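Home Journals Browse issues Submit Help

3.2 Signage and storage layout in the surveyed warehouses

The survey covered 47 warehouses in the Lomelham district, with a combined 2,663 marked storage bays. Floor plans were supplied by the operators and checked on foot against the bays as built. Where plan and building disagreed, the building was taken as correct. Exit routes were walked from the furthest bay to the nearest signed door, and stairs were recorded as a separate class of route (Figure 4).
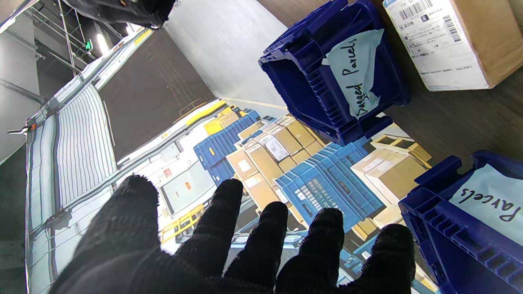 Figure 4. Stair railing and illuminated exit sign, upper left.

Of the bays checked, 1,159 had no direct line of sight to an exit sign. Most of these lay behind shelving added after the original fire plan was drawn up. The Marciniak index, which weights walking distance by the number of turns, was calculated for every bay and scaled to 100. Sites run by Rorkoveo scored higher than those run by Bruvano, but the former are also newer and have wider aisles, so the two groups should not be compared without correction for aisle width.

Bin storage was coded by position only. Colour and contents were left out of the model, as neither had an effect on route length in the January pilot. Bins standing in front of shelving were treated as part of the shelving run, and the clear width of the aisle was measured from their outer face. 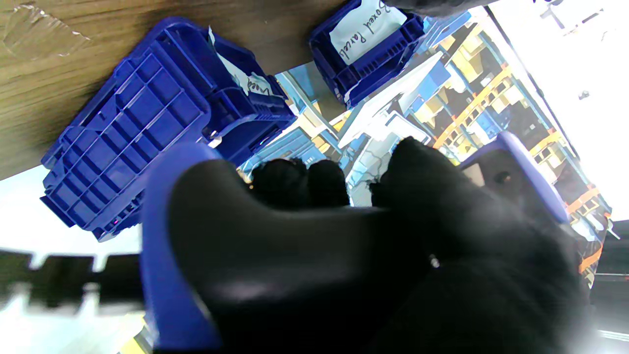
3.3 Correction for aisle width

Clear width was measured at three points per aisle and the lowest value kept. Aisles with a single reading were dropped.

Contact the editorial office | Copyright and permissions | Back to top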